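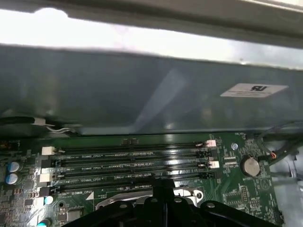 ブリマム・プライド実行委員会 第3回運営会議 議事録

開会 午後6時30分
場所 キケルソープ地区会館 2階会議室
出席 委員11名、オブザーバー3名
議長 パラスキヴァ・タナセ
記録 事務局

1. 前回議事録の確認
前回議事録について、協賛団体の表記に誤りがあるとの指摘があり、該当箇所を訂正のうえ承認した。

2. 行進ルートについて
事務局より、従来の駅前広場出発の案と、コスタチェ通りを経由する案の2案を説明した。コスタチェ通り案は距離が短く、坂がない。一方、沿道の商店が通常営業しているため、搬入車両との調整が必要になる。
委員より次の意見が出た。
・車いす利用者とベビーカーの参加が昨年増えた。坂のない経路を優先してほしい。
・駅前を通らないと、通りがかりの人の目に触れにくくなる。
・アラムソープ方面から来る参加者は駅を使うため、集合場所だけ駅前に残してはどうか。
協議の結果、集合は駅前広場、行進はコスタチェ通り経由とする方向で市の道路担当課に相談することとした。正式決定は次回とする。

3. 企業ブースの出展基準
昨年、出展企業のうち1社について、社内の同性パートナーに対する福利厚生が整っていないとの声が参加者から寄せられた。これを受け、事務局が基準の素案を提出した。
素案では、申込時に差別禁止規定の有無と、パートナー制度の適用範囲を記載してもらう。規定がない企業の申込みを断るかどうかで意見が分かれた。
断るべきとする委員からは、当事者の従業員が困っている会社の宣伝に場を貸すことになるとの意見があった。受け入れるべきとする委員からは、小規模な地元商店には就業規則自体がない場合も多く、一律の扱いは難しいとの意見があった。
議長より、従業員10人以上の事業者に限って規定の提出を必須とする案が示され、採決を行った。賛成8、反対2、保留1で可決した。文面は事務局が修正し、メールで委員に回覧する。

4. 若者向けスペース
担当委員より報告があった。会館1階の和室を終日借りる方向で調整している。対象は10代から20代前半とし、保護者や報道関係者の入室は認めない。相談員はおよそ3名を配置する予定で、うち1名は手話のできる人を探している。
撮影の扱いについて質問があり、室内は全面禁止、入口に掲示を出すことを確認した。学校名や本名を書かせる受付票は使わない。
飲み物代は一般会計から支出する。

5. 名称の英語併記
横断幕に英語名を入れるかどうかについて。ポルトガル語とベトナム語も併記してほしいとの要望が住民団体から届いている。横断幕の幅に限りがあるため、幕は日本語と英語のみとし、案内チラシを多言語で作成することで合意した。翻訳の確認は、各言語を母語とする協力者に依頼する。

6. 会計報告
寄付金の入金状況について口頭で報告があった。昨年同時期を下回っているため、募金箱を置ける店舗を各委員が次回までに打診する。保険料の見積りは未着。届き次第共有する。

7. その他
・雨天時の判断は当日午前7時に行い、ウェブサイトとSNSで告知する。
・更衣用テントの設置場所は、ルート確定後に検討する。
・合唱グループから開会時に歌いたいとの申し出があり、了承した。曲数は2曲までとする。
・オブザーバーより、会議資料を事前に読み上げソフトで使える形式で配ってほしいとの要望があった。次回から対応する。

次回までの作業
道路担当課への相談 タナセ、事務局
出展基準の修正文の回覧 事務局
手話のできる相談員への依頼 若者向けスペース担当
募金箱設置の打診 全委員

次回会議は同じ会場で午後6時30分から行う。日程は事務局が調整して連絡する。

閉会 午後8時40分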